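Speaker notes: "What changes at the bench"
Bitamero spring meetup, 27 Jan 2025
Slot is short. Keep the intro under a minute.

OPENING

Say who I am and where I work: Potulach, finishing department. We clean, check and pack display panels. Say early that I'm not from the engineering side. I ran a shift for years before I moved to training, and this talk is about the shift.

Ask for hands: who has had a machine brought into their area in the past year? Who was asked about it first? Wait for the second answer.

WHERE WE STARTED

Before the Jarnier project, a panel went through three stations: wipe, inspect, wrap. People rotated every hour. The wiping was hard on shoulders and wrists, and it was the station people swapped out of when they could.

Management wanted the wiping automated. The first plan came to us finished, with a floor drawing and a start month (February). There was no line in it about who would teach the machine or how long that would take. Pause here.

TEACHING IS A JOB 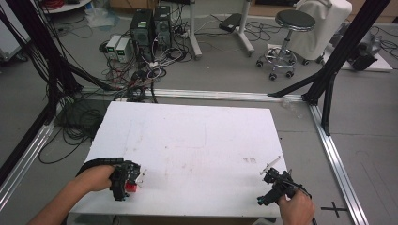 It took us a while to admit that demonstration work needed its own hours on the schedule. At first it was squeezed in between regular tasks, and people came to it tired. Then we wrote it up as a role called Lui operator, with its own pay line and its own break pattern. We set the limit at 4 hours a shift. I'd push for less if I did it again.

Mention the learning curve. Good wipers were not always good demonstrators. Some of our fastest people hated having to repeat a motion the same way, and a few of the slower ones were excellent. We stopped picking by speed and asked who wanted to try it.

Mention pay. The first offer was the same rate as wiping. Two meetings later it was the inspector rate. Don't go into the details unless asked.

WHAT COUNTS AS CLEAN 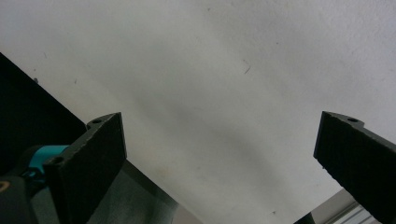 Inspection is where the talk got heated on our floor. An experienced inspector decides in a second or two and can't always say how. Once a machine is involved, somebody has to write the rule down. Take a white surface with a short, thin dark streak and a couple of tiny specks on it, and some faint pale orange and beige blotches lower down. Is the streak a scratch or a hair? Do the blotches count at all? Our people disagreed, and they had been disagreeing for years without it showing up anywhere.

So we sat down with 600 past reject slips and sorted them by reason. We ended up with 736 words of written standard, which fits on two sides of paper. New hires get it on their first day. If the audience takes one practical thing home, I'd like it to be this one.

WHAT PEOPLE WORRIED ABOUT

Job loss, first. Be direct: we had no layoffs, but one open position was not filled. Say both halves.

Being recorded. We agreed in writing that demonstration data would not be used to rate anyone. Get that agreement before the first session.

Losing the rotation. I underestimated this. People liked moving around and talking to each other, and fixed stations made for a quieter floor. We brought the hourly rotation back for inspection and wrapping.

IF THERE'S TIME

The glove question. Skip if running late.

Questions. Likely first one is cost, and I don't have the figures. Send those to the project office at Jarnier.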